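**To:** robotics-club-list
**Subject:** Re: Tool tidy task for the Dulham entry

On July 21, 2022, Fengying Han wrote:

> Hi everyone,
>
> I think we should go with the tool tidy as our main task for Dulham. The arm finds a screwdriver on the bench, picks it up and puts it in the red tray. It's simple to explain to visitors and the judges will get it straight away. If we collect 1,000 runs before the end of term, the Grumell team can train on them and we can spend the rest of the time on the poster and the talk.
>
> I've put down 500 runs for our side and 500 for the evening group. Yaqin, can you say yes to this so I can send the form in?
>
> Fengying

Hi Fengying, hi all,

I can't say yes yet. I know that makes me the grump again, but I said yes to the cup stacking in March without asking anything and I'm still sorry about it.

My first worry is the number. Where does 1,000 come from? The only reason I've ever heard is that Pacheco's group had 1,057 in their write-up and did well with it. Their write-up doesn't say how many of those were any good. It also doesn't say how often they moved the tray between runs. If we do 500 runs with the tray in the same spot and the screwdriver pointing the same way, I don't see what we've taught it apart from that spot and that direction. I would much sooner have a smaller pile where somebody has been made to turn the screwdriver round and shift the tray every time.

Second, "picks it up" is doing a lot of work in your message. Picks it up by what? The handle is fat and rubbery and easy to hold. The shaft is thin and black, and so are the fingers. I want us to agree that only a handle grip counts, and write that on the sheet, or the evening group will count anything that leaves the bench. I had this argument over the cups and lost it.

Third, when is a run finished? I'd say the whole screwdriver has to be lying inside the tray, fingers open and clear of it. Half over the rim is a fail. I realise this will make our numbers look worse. I don't mind that if it's the honest number, and I do mind standing beside the poster while a judge asks me what "success" means.

Fourth, the bench. There are little white bits all over the stone and I don't know if they matter to the training. Gultance's people told us their camera model "ignores clutter", and I'd like to see that before I believe it. Could we do one batch with the bench as it is and one batch after a proper wipe, and keep them in separate folders? It costs us a cloth and a bit of patience.

I don't think the task is a bad one. It's a fair size for a student club and I agree visitors will understand it. I just don't think it's as simple as the form makes out, and the form has a box called "known limits" which you've left blank.

What I'd agree to today:

- 3 tray positions, marked on paper and not on the stone
- handle grips only
- failed runs kept, labelled as failed, not deleted
- no total promised to Grumell until we've looked at a first batch together

If the evening group can live with that, put my name on it. If they want to start straight away and fix the rules later, then please leave me off and I'll help with the poster instead. I can't make the colours any worse than last year's.

I've put some stills at the bottom for anyone who hasn't been in lately. In the first two the tray is empty and then has the screwdriver in it, and the second is what I'd call a finished run. The last one shows the sort of grip I mean.

Also, could whoever has the spare key for the parts cupboard bring it back? I asked on the other list and got no answer.

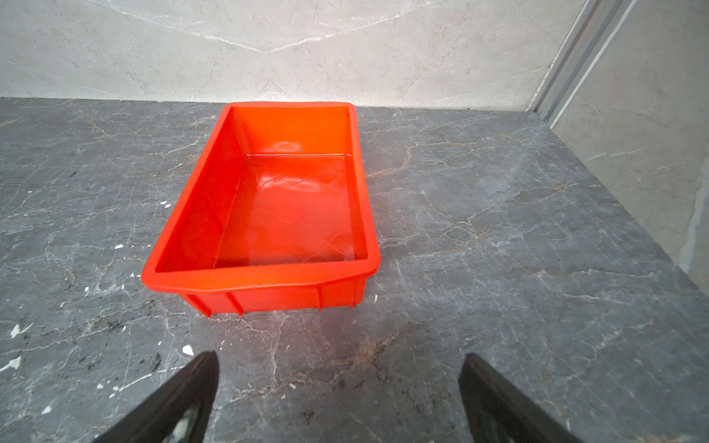
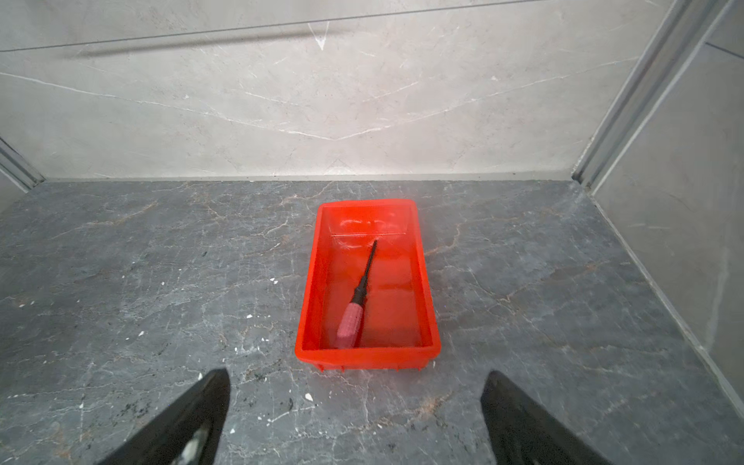
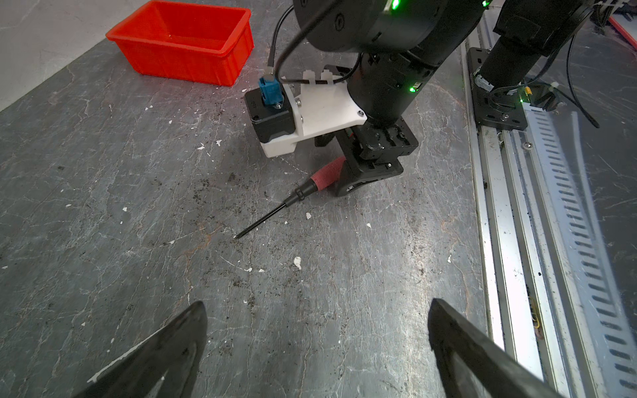
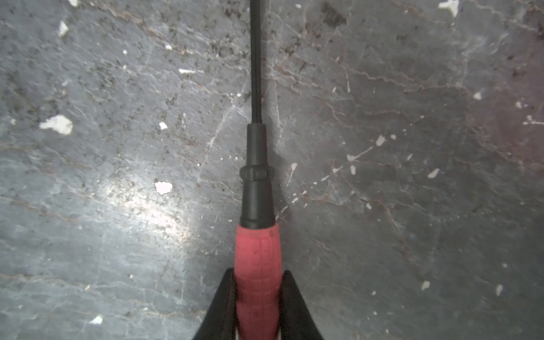 *Yaqin Hao*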